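Itisix opens up its snack box recordings to everyone

For release: October

I've been packing the same gift box for weeks now, and I'm delighted to say you can finally have the results! We at Itisix are releasing Hirnis, a set of 3000 recordings of people showing robots how to do fiddly household jobs by hand. No joystick, no headset -- you hold a gripper in each hand, do the job as you normally would, and the cameras on the grippers keep track.

We started with remote control, like most people do. It works, but it's slow going, and my own record for one packed box was a miserable 311 seconds (I dropped a cake twice). With the grippers in our hands we could take the work out of the lab and into real homes, with their carved furniture, patterned cloths and plugs in the wall, and that made all the difference to us.
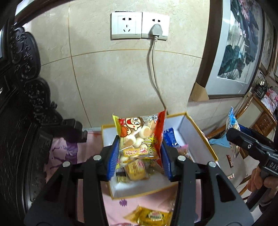 Itisix News, Issue 58, page 5

Snack bags are harder than they look. Squeeze one like the one in the blue finger pads, with the cartoon boy on the front, and it bulges somewhere else. Pick it up by the crimped top and it swings about. We do both on purpose, and we've left the clumsy goes in, so a robot learning from Hirnis gets to see how a person puts things right.

Our friends at Vương helped us find the homes, and Iment is looking after the downloads. The first batch is free for teaching and research, and it comes with the labels and the plans for the gripper mounts. Next up for us is folding tea towels, which I'm told I do wrong!

If you'd like to try the grippers yourself, or you have a kitchen we could borrow for an afternoon, drop us a line through the Itisix contact page.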